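The Long Way Around the Harbor

The first thing I ever wrote in the notebook was a lie. I wrote, "Today was fine." Then I sat on the ferry bench looking at those three words and felt my face go warm, as if the man across from me could read them upside down.

The notebook was Hendrik Shabalala's idea. He taught the evening class at the Kultport adult school, the one I had signed up for thinking it was bookkeeping. I'd misread the room number. By the time I understood that no one was going to mention ledgers, I had already been handed a pencil and asked what I had felt that morning when I woke up.

"Tired," I said.

"That's your body," Hendrik said. "What about you?"

I had no idea! I was forty-six years old, I had run the ticket window on the Drolbridge line for most of my working life, and I could tell you the fare to Adden with a bicycle, with a dog, with a bicycle and a dog. And I couldn't answer a question a child could answer. I went home furious. I was so furious that I walked the whole way around the harbor instead of taking the ferry, and somewhere past the grain sheds I noticed I was furious, and I stopped dead on the path and laughed out loud. There it was. A feeling, with a name and everything.

I wrote it down under a street lamp. Furious, 8:40, grain sheds.

After that I couldn't get enough of it. I wrote on the ferry and in the line at the bakery. I wrote behind the ticket window between the 2 o'clock boat and the next one, with the notebook propped against the change tray. Hendrik had told us to aim for one honest line a day, and I was filling pages. Jealous of the woman with the yellow umbrella. Proud when the printer jammed and I fixed it. Lonely at lunch, which surprised me, as I had always told people I liked eating by myself. I had told them so often that they had stopped asking me along.

That one took me a while to get over. I looked at it every day for a week.

"What do I do with it?" I asked Hendrik after class. He was stacking chairs, and I was following him up and down the rows like a duckling.

"Nothing yet," he said. "Have you ever let something sit without fixing it?"

"I fix printers," I said.

"I know you do."

My sister Lena lived in Grube, at the top of the hill, in the house we grew up in. We spoke on birthdays. If you had asked me why, I'd have said we were busy, and I would have believed it. But the notebook had other ideas. I kept starting lines about the weather or the boats and they kept bending around toward her, and one evening in December I found I had written half a page about the blue kitchen table and who got to sit on the side by the stove.

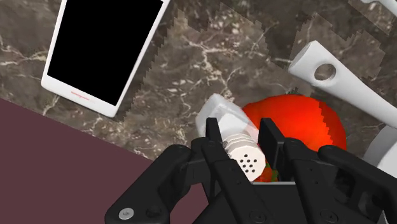 She always got it. That was the whole complaint! Decades of birthdays and polite phone calls, and underneath it was a girl of seven with cold feet, watching her big sister toast her knees. Of course there was more piled on top – our father's illness, the sale of the boat, the thing she said at the wedding – but when I pulled on any of those threads it led straight back to that chair.

I read the page out loud in class, and my voice wobbled the entire time. There were 65 steps from the classroom door to the street. I know because I counted every one on the way out, to keep from crying in front of the woman with the yellow umbrella, who had turned out to be in the class the whole time, two rows behind me.

She caught up with me at the bottom anyway.

"I was the one by the stove," she said. "In my family. I never thought about who wasn't."

We had coffee. I wasn't lonely, and I wrote that down too, right there at the counter, while she pretended to study the cakes.

The next morning I traded shifts and took the early boat to Adden and the bus up to Grube. I had the notebook in my coat and a speech all ready. It was a good speech. I had practiced it on the gulls. It had a part about forgiveness and a part about time passing, and it cast me in an excellent light, and halfway up the hill I took out my pencil and wrote, Want her to say sorry first. Then I put a line under it, and then I went and rang the bell without the speech.

Lena opened the door in our mother's cardigan. She looked at me, and at the notebook, and at my shoes, which were soaked.

"Who died?" she said.

"No one! I came to tell you I was jealous of your chair."

She thought about it. I could see her going back through the rooms of the house, looking for a chair. Then her mouth did the thing it used to do when she was trying not to laugh at dinner.

"It was too hot there," she said. "I used to sit there and sweat. I thought you got the good side. You had the window."

I had the window! I had forgotten the window completely. The whole harbor was in it, every boat coming in and going out with its lights on, and I'd sat there every night of my childhood looking at them, and then I had grown up and gone to work selling tickets for them, and not once had I put those two things next to each other.

"Can I come in?" I said.

"Take those shoes off," said Lena.

The table was still blue. She went to the cupboard for cups, and I stood in my wet socks with one hand on the back of the stove chair and the other on the back of the window chair, and for once I didn't reach for the pencil.

"Well, pick one," she said. "The water's boiling."

I took the one by the stove. She was right, it was much too hot. I stayed in it until the last bus.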